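To: cell-practice list
From: Dörte Schwerdtfeger
Subject: Re: Draft 5, table layout and cable rules for two-arm stations

Idalina Amaral wrote:
> Section 3 of the draft asks that the table be "clear of all items not
> needed for the task." Our operators at Durkow read this in different
> ways. Some remove everything. Others leave items at the back on purpose,
> as the task sheet calls for a mixed background. Could the text say which
> is meant? We also need a ruling on loose cables before the August review.

Dear Idalina, dear colleagues,

Thank you for the comment. The working group has discussed it, and Dong-hyun Ham has prepared new wording. Sections 3 and 4 will be replaced as set out below. The remaining sections stand as circulated.

3. Items on the table

3.1 The task item is placed between the two arms, where both grippers can reach it. A case with a lid is opened fully before the arms are enabled.

3.2 Background items are permitted if the task sheet lists them. They stay behind the task item. At a tool case station this may include a shoe, a game console, a notebook or a bag, as on the far table here.
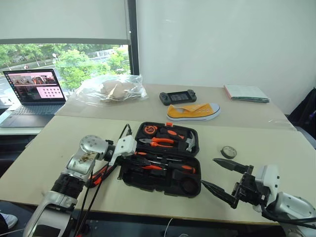

4. Cables and persons

4.1 Cables running along an arm are fastened at intervals that leave enough slack for full wrist rotation. Wiring that trails beside the arm is to be checked at the start of each shift.

4.2 No cable may hang from the front edge of the table where a person stands or walks.

4.3 Feet and hands are kept out from under and over the table while the arms are enabled. The operator's line is set 60 cm from the front edge.

4.4 Laptops are placed on a separate desk, outside the reach of both arms.

Afonso Mota has asked whether 4.3 should read 70 cm, to match the Preltow site rules. The group has kept 60 for the present and would welcome measurements from other sites. Stations at Cedon that cannot meet 4.4 may apply for an exception in writing to Sérgio Henriques.

Comments on the new wording should reach this list by 18:00 on the closing day given in the cover note. Please quote the clause number in each case.

With kind regards,
Dörte Schwerdtfeger
Editor, Station Practice Working Group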